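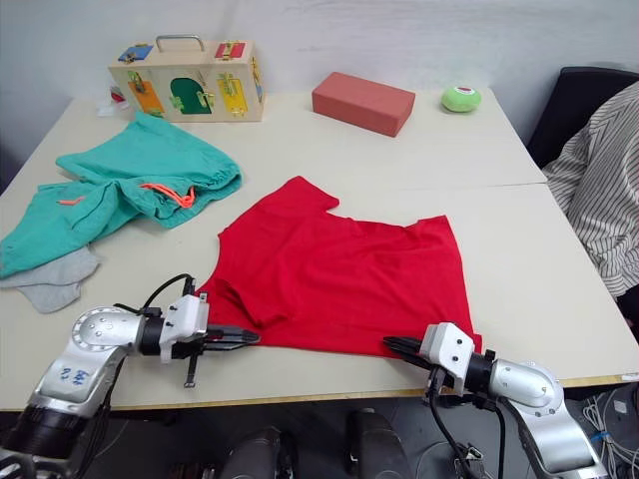 I've been trying to get the children's clothes under control since the start of October. We have one chest of drawers between the two of them, and by the middle of most weeks the bottom drawer won't shut. Last Tuesday I emptied the lot and decided to fold everything again properly, on a table, at a sensible height. I used to do it kneeling on the bedroom carpet and my knees have had enough.

The table matters more than I thought. A white top shows up every bit of fluff, so you have to wipe it first, but it is smooth and a T-shirt slides about on it easily. On the bed the cloth drags on the duvet and you end up with a crease across the front.

T-shirts I now do like this. Lay it out flat with the neck away from you. Pull the bottom corners until the hem is straight. Bring one side in towards the middle, sleeve and all, then the other side over it, so you have a long strip. Fold the strip in half and then in half again. It should stand up by itself in the drawer. If it flops over, the strip was too wide.

I spent a while on red ones, as we seem to have a lot of red. Cheap jersey is the worst for this. It stretches at the corners if you tug it, and the sleeves spring back out while you're busy with the other end. I've stopped ironing them beforehand. A few soft wrinkles don't make any difference once the thing is folded.

The print is the other thing to watch. I fold with any printing on the inside so it doesn't rub against its neighbour. We lost half a dinosaur that way last winter.
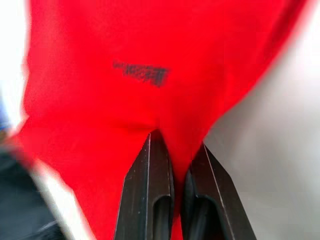 Trousers and anything with a cord

Trousers wait in a heap at the side until the tops are finished. Teal ones with an orange drawstring are the current favourite in this house, and the cord is a nuisance. If you leave the ends hanging they catch on the next pair and the whole row comes up when you pull one out. Tie a loose bow, tuck it inside the waistband, fold one leg over the other and then fold up from the ankle in thirds.

Toys end up on the table too. The busy box with the little coloured doors lives at the back, and I just work in front of it. It takes up less room there than it does on the floor.

Vests and sleeveless tops I still haven't settled on. With no sleeve to fold in, they come out narrower than the T-shirts and slip down between them. For now I fold the sides in less and keep them at the end of the row.
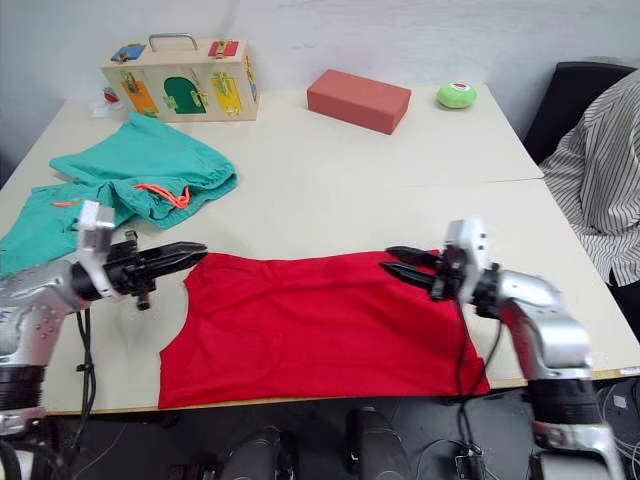
Toivo Halonen: We gave up standing the vests on end and roll them instead. They go in a shoebox inside the drawer, so they can't slide under anything. I'd do the same with the drawstring trousers if ours weren't so thick.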